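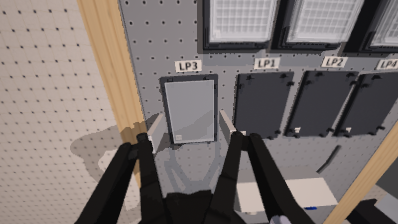
# Remoma: a word list of allotment and kitchen garden talk

Sep 9, 2018
By Dayana Llanos

Print this page | E-mail this page

Remoma is a list of words and sayings that people use on vegetable plots, with where I heard them and what the speaker said they meant. It started as a few pages in the back of my seed notebook and got out of hand (as did the courgettes). There are 1,798 entries in this release, all in one plain text file you can open in whatever you like.

## What's in it

Each line is one entry, with tabs between the bits:

- **word**: spelled how the speaker wanted it, or my best go if they didn't mind
- **meaning**: in their words where I managed to write them down in time
- **place**: the site or village, never a plot number
- **speaker**: a letter code, not a name
- **note**: anything else, usually me wittering

Some words turn up more than once. "Chitting" has loads of entries, as people really do disagree about when a potato counts as chitted, and I've kept every version. If you only want one line per word, sort on the first column and take your pick, but please don't tell me the others were wrong!

## Where the words came from

I talked to 32 growers, mostly over the fence and mostly while one of us was meant to be weeding. Segundo Inga let me sit in on his seed swap and wrote out the bean names himself, which is why that part is so much tidier than the rest. Mebrat Kumsa did the same for greens and herbs, and also went through my spellings with a pencil. I'm still working through her corrections, so expect the cabbage section to move about a bit.

The older sayings come from Lultard, a parish newsletter that ran a gardening column for years. I've put "L" in the note column for those. I couldn't always tell whether the columnist had heard a saying or made it up on a slow week, so treat them with care.

## Things that will trip you up

Accents are saved as UTF-8. If the bean names look like soup, that's your spreadsheet and you'll need to tell it so when you open the file.

A question mark after a meaning is mine and says I'm guessing. A question mark in the middle of one belongs to the speaker.

Blank places are people who asked me to leave it out. Please don't try to fill them in.

Weather sayings are in, but only if they tell you to do something (sow, lift, cover, panic). Plain forecasts went into a separate list called Flillimby, kept by Lachlan Wihongi, and he'd love more of them.

## What changed in this release

- Merged the two onion sections, at last
- Fixed the tabs in everything from "haulm" to "heeling in"
- Took out 2 entries at the speaker's request
- Added Kevin Rivadeneyra's compost words, several of them printable

## Using it

Help yourself for teaching, writing, quizzes, arguments, whatever. A mention of Remoma would be nice. If you sell something with it inside, drop me a line first so I can let the growers know, as I promised them I would.

I'd love to reach 2,000 entries by the next release. Fruit is very thin at the moment, with hardly a thing on gooseberries, so if your family has a word for the hairy end bit, send it over with the place you heard it.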